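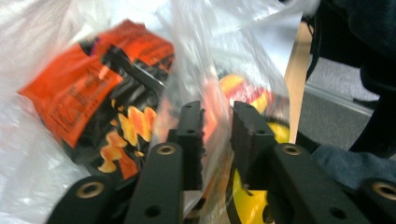 Handheld gripper with the pads up against the bag

Print this page | E-mail this to a friend

Left and right handheld grippers drifting apart on thin plastic -- pads, bushings or tracking?

Posted by benchrat_etville, Dec 27, 2022

I look after a two-handed demo cell at a small shop in Etville. It's the usual thing: a pair of handheld grippers with foam in the fingers, a white board to work on, a tray and a plastic bag of snacks. The operator gets the bag open and moves the snacks into the tray, and we record the whole business so the arms can learn it later. We have 1304 runs saved since August and most of them are fine.

Lately the right gripper closes a hair later than the left, and on thin plastic it slips. On a cardboard box you'd never notice. I swapped the two cables and the problem stayed on the right. I also took the pin out of the outer arm, wiped the bushing and put it back, and I think that helped for maybe a day? I'd love to hear what other folks check first before I pull the whole linkage apart.
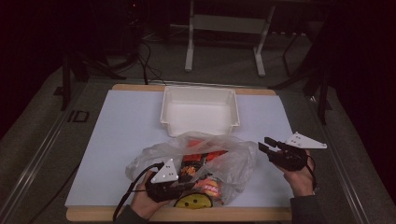
Filed under: Grippers & End Tools > Upkeep

Couple more things I should have said up front. The tracking plates on top are the white three-cornered ones, and I haven't touched their screws. The software is Mirov, the version that came with the kit, and it wants a fresh open/close calibration every 100 runs. I'll admit I went 552 without doing one -- yeah, I know.

lennox_left

Well, there you go, do the calibration first! Open all the way, close all the way, both hands, then look at the two curves on top of each other. If the right one is flat at the closed end, your zero has wandered and the hardware is probably fine.

gray_tape_gary

Pads. It's always pads. Replace them and move on.

tesach_tinkerer

I'd do the calibration too, but don't skip the pads, and do them as a pair. I ran one new pad against one old one for weeks and could not figure out why everything twisted as I picked it up. Peel the old tape, get the glue off with a rag and a little alcohol, let it dry, then wrap the new tape so the loose end sits on the back of the finger. If it ends on the face it'll fray and start grabbing at the film.
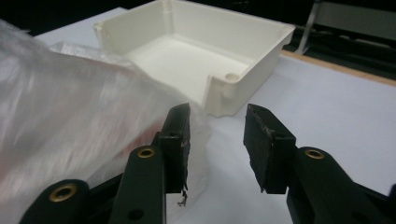

benchrat_etville wrote back to ask whether he should go with foam or tape, and how long a set ought to last.

I use foam with tape over it, and I change both at about 3000 closes. Foam alone is nicer on bags but it tears sooner. While the pads are off, wiggle each finger sideways. A little play is okay. If you can feel it click, pull that pin and look at the brass, and don't oil it, because the oil creeps down to the foam and then you're doing the pads again. 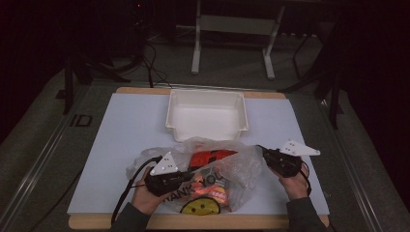

Once it's back together, run the calibration last, after the tape has had a night to settle. I used to do it right away and had to redo it the next morning every single time. Then try a few slow closes on an empty bag before you record anything, and keep those test runs in their own folder so they don't get mixed in with the good ones.

Print this page | E-mail this to a friend

Related items
Mirov won't save calibration after update
Cable rubbing on wrist, any fixes?
Tesach pin sizes, does anybody have a chart?
Best tape for gripper fingers
Tracking plate screws keep backing out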